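The shelf rules, tested

Posted by Afia Nutsugah in Home

I have now read 221 pages on how to arrange a bookshelf. The book was a birthday present from my sister, who has seen my shelves, so I'm taking it as a hint. It's called The Peviler Method and it has a ribbon to mark your place, in case you need to put it down and recover.

My problem with it starts early. On page 2 we are told that every shelf "wants to breathe." I don't know what my shelves want. They came with the apartment and I've had no complaints from them. What the author seems to mean is that you should own fewer things, and then put the things you still own farther apart. Fine, but where do the other things go? There's a chapter on baskets. I read it twice looking for the part where the stuff in the baskets stops being a mess, and I didn't find it.

Then there's the rule of three. Everything in groups of 3, always, with one tall, one medium and one low. I tried it on Wednesday evening with a jug, a candle and a stapler, and I'll admit the stapler wasn't in the spirit of it. I tried again with a plant. It looked like a jug, a candle and a plant. Groups of five are also allowed if you are "confident." Two is apparently a disaster, which is bad news for the pair of brass candlesticks I carried home on the bus from the flea market in Arnia, and I'm keeping them together whatever the book says.

Turning the books around so the pages face out gets a whole spread. I really thought we were done with this one. I have a friend who did it, and when I asked to borrow a cookbook she had to pull out half a row to find it. If you read your books, you need to see the spines. If you don't read them, I'd question the shelf.

I did do some of it, to be fair. I took everything down, wiped the boards (overdue) and got rid of a bag of candles that had gone gray with dust, plus the instructions for a blender I no longer own. The room looked better that night. I'm just not sure the Method gets the credit. I think I'd cleaned up, and cleaning up has always worked.

I also made the mistake of going to Gilton afterward to look at what they call shelf accents. If you haven't been, it's an aisle of things with no use at all. Wooden beads on a string. A bowl of wooden balls. A hand, just a hand, in white ceramic, for more than I spent on my last pair of shoes. Ayaaba, the little place by the post office, has the same hand for less, and it's still a hand. I stood there for a while trying to picture where I'd put it and I kept thinking about dusting between the fingers. I bought a lint roller and left.

The part of the book that annoyed me most is about pictures. You are supposed to lean them. Never hang, always lean, and always "layer" a small one in front of a big one so you can't see the big one. The small one should be "quiet," and all your prints should be from the same family, whatever that means. Beige, I suspect. There was a lot of beige in those photos.

My sister rang to ask how I was getting on with it and I said I was up to the chapter on trays. She said she'd skipped that one. So she's read it too, which explains the baskets at her place.
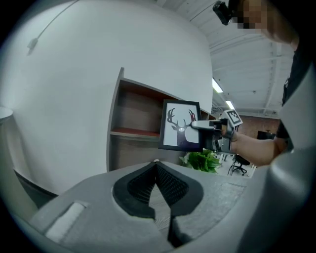

Leaning pictures is the one rule I'd half agree with, mostly out of laziness, and only for small ones that don't need a row of their own. I don't buy the bit about them being quiet, though. A navy deer's head on plain white, antlers going up both sides, in a thin black frame, is not quiet, and I like it a lot better against dark brown shelving than I'd like anything from the beige pages. It even has a touch of red or magenta in one antler, and I'm sure the book would have something to say about that. Dark wood set into a white wall can take a bit of contrast. I might go back and read the color chapter properly, but I'm lending it to my neighbor first, and she's slow with books, so don't hold your breath.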